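Hindeo–Betent transit dispute

The Hindeo–Betent transit dispute was a diplomatic disagreement between the neighbouring states of Hindeo and Betent over the inspection of goods crossing their shared border at Lunde. It began in 2000, when Betent withdrew from an earlier customs arrangement, and was formally settled by the Mudotmont Protocol.

Background

The border between the two states is 424 kilometres long and has 2 road crossings. Lunde, the larger, handled most of the parcel and freight traffic bound for the coast. Under the old arrangement, sealed goods passed through Betent without being opened, and duty was paid only at the final destination. Betent argued that this left it unable to enforce its own import rules. Hindeo, which has no port, regarded free transit as a treaty right.

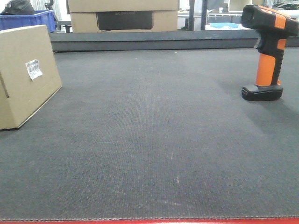
Course of the dispute

Betent introduced full inspections in October 2000. Hindeo recalled its ambassador and placed a matching charge on lorries registered in Betent. At the height of the dispute 915 vehicles were held at Lunde, and several food importers moved their trade to the northern crossing. Talks broke down twice over the question of who should pay for storage.

Later negotiations were led by Sanne Martens, a former trade judge accepted by both governments. Her draft separated small consignments from bulk freight and left the question of past charges to a joint claims panel.

Mudotmont Protocol

The protocol was signed at Mudotmont on Feb 15, 2022. Small parcels carrying a recognised label are exempt from opening unless both customs services agree to a search. Bulk freight may be inspected once, on entry.

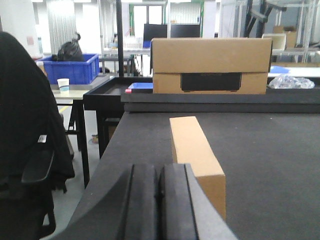
A small cardboard box standing on end.

Reception

The protocol was welcomed by hauliers in both countries. Opposition parties in Betent criticised the exemption as too broad, and the claims panel has yet to publish its findings.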